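Site walk-through checklist, Kahsay meeting hall and grounds
Filled in by Ekene Nnaji, September 19, 2025
For: the Zivside Water Defense assembly, evening session and outdoor march

Marks used: OK, FIX (must be done before doors), WATCH (assign a person on the night), N/A.

## 1. Entrances and exits

- Main doors open outward, both leaves: OK
- Side door to the lane: FIX. Opens, but the bolt at the foot drops back by itself and catches. Tie it up or take it off.
- Rear door by the kitchen: OK
- Exit signs lit: OK at main and rear. WATCH at side, the sign flickers.
- Paths outside the exits clear: FIX. Placards and poles are stacked against the outside of the lane door. Move them under the awning.

Comment: The hall is rated for 170 people seated. We had more than that at the April meeting and people stood along both walls, which blocked the side door completely. I'm not signing off on standing room this time. When the seats are full, the rest go to the yard and listen on the outdoor speaker. Whoever is on the door has to be willing to say no, including to people they know.

## 2. Seating and aisles

- Center aisle wide enough for a wheelchair to turn: OK after moving one row back
- Side aisles: OK
- Chairs linked in the front rows: FIX. The clips are in a bag under the stage.
- Wheelchair spaces marked: OK, two at the front and two by the main door
- Bags and drums kept out of aisles: WATCH

Comment: Speakers' families asked for the front row again. Fine with me, but the strollers need to go in the lobby.

## 3. Stage and sound

- Steps to stage solid, edge taped: OK
- Handrail on steps: FIX. The top screw is loose.
- Cables taped down or run overhead: FIX. The cable from the mixer crosses the center aisle with nothing over it.
- Power strips not plugged into each other: OK, corrected during the walk
- Banner fixed at both ends and away from lights: WATCH. The "No Permit for Vundovier" banner is heavy and hangs from two hooks. I pulled on it and it held. Check it again after the sound test.
- Outdoor speaker stand weighted: FIX, use sandbags

Comment: The interpreters need a clear view of whoever is talking. Last time they were put behind the lighting stand and had to guess at half the questions. I've marked their place with blue tape. Please don't put the projector there. 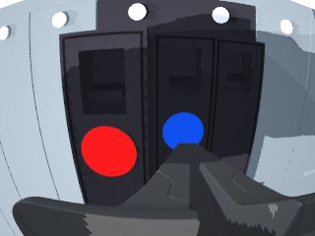

The projector can go on the small table to the left of the stage, with its cable run along the wall. It only needs to be on for the river maps and the list of wells. The rest of the program is speaking, and leaving the projector off means one less cord in use.

## 4. Fire and first aid

- Extinguishers in date: OK, 5 checked
- Extinguishers reachable: FIX on one. The literature table is in front of it.
- First aid kit stocked: FIX. No burn dressings and not enough gauze.
- Two trained first aiders named on the rota: OK
- No candles indoors: WATCH

Comment: The candle part of the evening, for the people from Codton who lost their wells, takes place in the yard only. I know some people wanted it inside with the lights down. The curtains are old and I can't find any label saying they've been treated. Use jar candles on the gravel, with a bucket of water at each end of the line.

## 5. Food and water

- Drinking water available indoors and out: OK
- Gas burner in kitchen, hose and connection: OK, tested with soapy water, no bubbles
- Allergy cards for the shared meal: FIX. They haven't been written yet.
- Hand washing by the serving table: OK

Comment: We're bringing in water in refillable jugs. Please don't buy bottled, given what the meeting is about. Someone did last time and the newspaper printed a picture of it.

## 6. March route

- Route walked in full: OK, 1235 meters from the hall gate to the Vundovier fence
- Notice filed with the town: OK, receipt number 586, copy in the folder
- Crossing at the mill road: WATCH. Needs stewards on both sides, vests on.
- Surface: FIX. Deep pothole just past the bridge. Mark it with a cone.
- Slower group has a meeting point and a ride back: OK
- Stopping line at the fence agreed with stewards: OK

Comment: The stopping line is the white post. Company guards may film us from inside the fence. Stewards don't answer them and don't touch the fence. If anyone is stopped or questioned, note the time and place and call the legal number on the back of the steward card. The old cards have last year's number on them, so throw those out.

The bridge is narrow. No vehicles alongside the march until everyone is over, and that goes for the sound truck as well.

## 7. To be done before doors

- Lane door bolt
- Placards moved
- Front row chairs linked
- Handrail screw
- Aisle cable covered or moved
- Sandbags on outdoor speaker
- Literature table shifted
- First aid supplies
- Allergy cards
- Cone at the pothole

I'll go through the FIX items again an hour before opening. If the lane door still catches, we cut the seating and leave that side of the hall closed off.

Checked: E. Nnaji
Second check: ____________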